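Progress report to the funder: Jakora good practice guide for small-debris handling
17th January

We've had a terrific half year. The draft guide now runs to 20 clauses, up from 7 in July, and both partner sites, Vindport and Wolde, are working from the same copy. Getting two workshops to agree on what counts as a finished floor took longer than we'd budgeted for, but the argument made the wording a lot better!

The biggest change is in section 4, test surfaces. Tape layout is now written into the rules: blue painter's tape, laid by hand, with the state of the tape recorded before each session. Torn ends have to be noted on the sheet, and lifted tape replaced. Wolde wanted a printed mat and we may still offer that as an option — cells marked in tape are cheap and any lab can copy them.
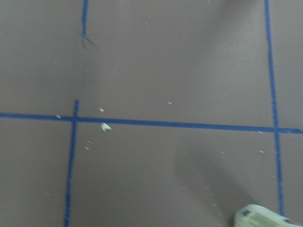 Wrist camera view of a taped floor with pale crumbs, gripper at lower right.

Section 5 covers shadow and lighting. The arm throws its own shadow over the work area, so the guide asks for wrist camera footage to be kept from every run, blurred frames included. We've logged 194 runs under the draft rules so far and the paperwork is holding up well. Operators at Vindport have cut the record sheet to one page, and we're adopting theirs.

Still open: the clause on stopping distance from people kneeling at the floor edge, and the naming of debris sizes, where the Pukus checklist uses different terms from ours. We've set aside 8 days for this and expect to send you the revised draft with the next claim. Spending is on track and we're not asking for any change to the milestones.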